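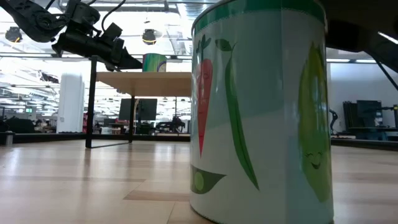
## 4. Recording a can session

This section covers recording examples for the Promutden can set on a two-arm table. It assumes that the arms have been homed (section 2) and that Emora is running on the station computer with every camera listed as live.

One recording, from pressing Start to pressing Stop, is called an episode. A normal block is 30 episodes with the same operator. Change operator or take a break between blocks, and don't split a block over two days.

### 4.1 Laying out the table

1. Stand the raised board towards the back of the table, between the two arms. Press down on each end and check that it doesn't rock.
2. Open the layout card for the block in Emora and place the cans as it shows. Cans may go on the board, beside it or behind it.
3. Check that each can stands flat on its base with the lid facing up.
4. Move both arms to the ready position with the foot switch. The grippers must clear the tallest can.

> **Caution:** Keep hands off the table while the arms are live. If a can has to be moved, press Pause and wait for the tone first.
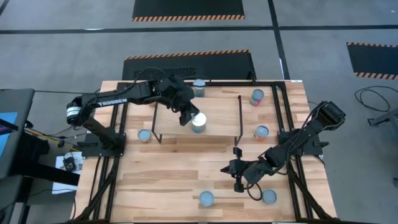
*Figure 4-1. Left gripper at the can on the raised board, right gripper lowered towards the front of the table.*

### 4.2 Recording

1. Type your initials and the block number. Emora fills in the rest.
2. Read the prompt aloud. It names the can, the arm to use and where the can should end up.
3. Press Start and wait 2 seconds before moving.
4. Bring the gripper in from above, with the fingers open. Close them on the can, lift it clear of its neighbours and carry it across at a steady speed.
5. Set the can down, open the fingers fully and back away.
6. Press Stop once both arms are still.
7. Mark the episode Good, Poor or Discard.

Work at an even pace. Episodes with long pauses in the middle are marked down at review, and so are rushed ones. If you miss a grasp, try again within the same episode and mark it Good if the second attempt is clean. Recoveries are useful to the model. 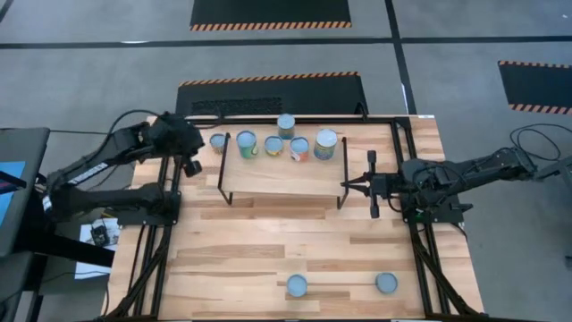

Change the layout after every 8 episodes, even when the prompt stays the same. The first Bindik set had 2,901 episodes, and far too many of them started from the same few layouts. The model trained on it did badly as soon as a can was moved to another part of the table.

**Note:** Don't tidy cans into neat rows between episodes unless the card asks for it.

### 4.3 Checking the wrist views

Play back the first episode of each block from each wrist camera before you carry on.

1. Both gripper fingers should be in view from start to finish.
2. Labels should be readable when the arm is at rest. Some blur while the arm is moving is acceptable.
3. If the view has shifted since the last block, tighten the camera bracket, repeat the check in section 3.4 and record the first episode again.

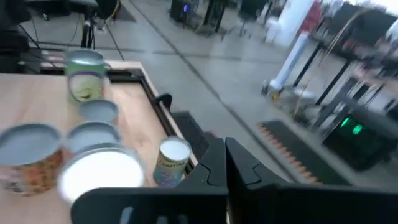
*Figure 4-2. Wrist view with both fingers in sight and motion blur on most of the cans.*

### 4.4 Ending the block

1. Park both arms and switch off the motors.
2. Choose Close block. Leave the computer on until the copy to the Bhardwaj store has finished.
3. Write any faults in the station log, with the episode number.

Send questions about layout cards to Bhupendra Srivastava. New cards are loaded every Thursday.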